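## Plates that survive a kitchen with kids in it?

**brevex_baker** wrote:

OK so I've gone a little overboard on plates this year and I need to talk to people who care as much as I do! We moved to Hivthorpe in December, and I gave up on our old stoneware after the third chip. Since then I've been hunting through thrift stores for light, colored plates the whole family can use. Round, a decent rim, nothing heavier than my four-year-old can carry to the sink.

My rules so far:

- It has to stack without wobbling
- It has to fit the bottom rack (ours is short, so I measure everything)
- Soft colors, because bright red plates make my scrambled eggs look sad
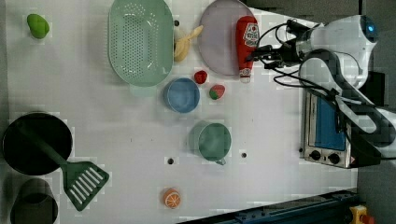 I grew up with white everything, so this has been a real change for me. Lavender is my favorite at the moment. Pasta looks amazing on it! Tomatoes too. My husband says it makes chicken look gray, and we've agreed to disagree on that one.

Anybody else gone down this road? What do you eat off every day?

---

**skonent28** wrote:

Yes!! Welcome to the club. I have 28 plates and no two match, and setting the table is the best part of my evening. The kids get to pick, and there's a fight over the green one most nights.

I'd argue with you on the colors though. Go bright! Eggs on cobalt blue are gorgeous.

---

**Doaa Soliman** wrote:

I'm going to be the grump and stick up for plain white stoneware. Mine has been through two apartments and one toddler, and I've lost 4 pieces. You can replace one any time and it still matches. With thrifted colors, once it's gone it's gone.

Also, light plates slide. My son can send one across the table with a fork and a stubborn piece of broccoli.

---

**brevex_baker** wrote:

> light plates slide

Fair, they do! I put a damp dishcloth under my daughter's and that holds it fine. And I kind of like that they're hard to replace - it makes finding one so much more fun. I drove to the Saturday sale behind the old Skonent mill for a single saucer and I'd do it again.

---

**rimless_ray** wrote:

Rims are overrated. There, I said it. A coupe plate holds sauce better and you get the whole surface. I switched a couple of years back and won't return.

---

**skonent28** wrote:

Ray, no. Where do you put your thumb??

---

**rimless_ray** wrote:

Underneath, like a waiter.

---

**Doaa Soliman** wrote:

I'm with skonent on this one. Give me a rim. A kid carrying soup needs one, and so do I before coffee.

---

**brevex_baker** wrote:

Rim for me too, sorry Ray. I did say I'd post my care routine, so here you go. It's mostly what my aunt taught me, plus some trial and error:

1. Rinse tomato and curry right away. Turmeric is the enemy of anything pale.
2. Top rack for the light ones, and skip the heated dry.
3. Baking soda paste for stains, left on for around 28 minutes while I do something else. Wipe with a soft cloth, never the green scrubby side.
4. Let them dry all the way before stacking, with a paper towel between the nicer ones. 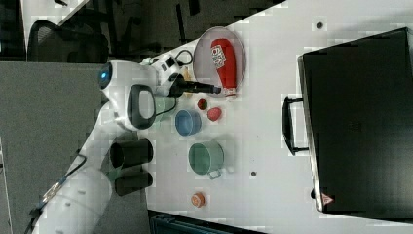
### Where to look

**skonent28** wrote:

Saving that list! For hunting, try church sales early and estate sales late in the day, when they'd love to be rid of the kitchen boxes. I got six dessert plates that way, and a gravy boat I had no plan for and now use for pancake batter.

---

**Doaa Soliman** wrote:

Fine, I'll admit pancake batter in a gravy boat is a great idea. I'm still keeping my white plates. But if any of you spot a pale pink one with a good wide rim, message me. It's for my sister.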